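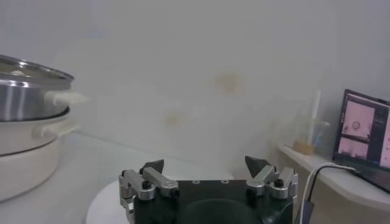
机器人课程项目报告:让机械臂学会夹馒头

组员:Korkor Darko、Czesław Żak 和我(执笔)
项目代号:Urumik

一、为什么选这个题目

开题的时候我们列了一堆任务,叠衣服、插插头、倒水,最后投票投出来的是蒸锅和盘子之间搬馒头。老师听完笑了半天,但是同意了!馒头看着简单,其实挺折磨人的:软,表面滑,颜色又白,放在白盘子上,腕部相机经常分不清哪儿是边。夹轻了会掉,夹重了就留两个坑,还弹不回来。

我们想回答的问题很小:同样的演示数据,策略只看头部视角,和头部加腕部两个视角一起看,差别到底有多大?

二、数据怎么采的

全部靠遥操作。Korkor 手最稳,大部分演示是她录的,我和 Czesław 轮流摆馒头、记表格(记表格真的很无聊)。一共录了1086条,刚开始那批动作太犹豫,在锅上面晃来晃去,看回放自己都着急,筛完剩下703条用来训练。

每条演示从夹爪张开、停在台面上方开始,到馒头放稳、夹爪松开为止。采集时有几件事后来写成了规定:

1. 每录一条就换一下盘子和锅的相对位置,挪一点点就行。
2. 馒头表面有裂口的不用。
3. 夹爪要下到蒸屉里再合拢,夹住馒头的中段,别夹顶。

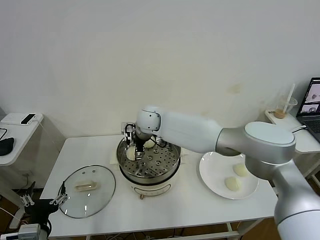 三、训练和对比

模型用的是课上讲过的模仿学习框架,一次预测一小段动作,代码在上一届 Ellholm 小组的基础上改的(感谢学长学姐留的注释,虽然有一半是表情符号)。两组模型除了相机输入以外,参数完全一样,都训到第3626步停。为什么是这么怪的数字?因为第一次跑到那儿服务器断了,我们一看曲线已经平了,就干脆把另一组也停在同一步,这样比较公平。

四、结果

双视角那组明显好。只看头部视角的时候,最常见的失败是手臂自己把馒头挡住了,夹爪下去的位置偏一点,指尖蹭着馒头边滑过去。加上腕部视角以后,最后那一小段对准稳多了,偏了还会自己往回修,第一次看到它修正的时候我们三个都叫出声来了!

不过腕部视角也不是万能的。盘子边缘反光的时候,它有2次对着空盘子认认真真地合上了夹爪。另外策略不会判断力度,馒头偏软的时候照样夹出坑,这个光靠图像恐怕解决不了。

五、还没做完的

Czesław 想在指尖贴一层薄的压力传感器,型号还没定。我自己更想试试换食物,比如花卷,形状不规则,估计会很惨。换了光照的测试只做了一个下午,数据太少,就没放进结果里。

演示数据和训练配置都放在组里的共享盘,文件夹名就叫 Urumik,下一届想接着做的同学直接找 Korkor 要权限。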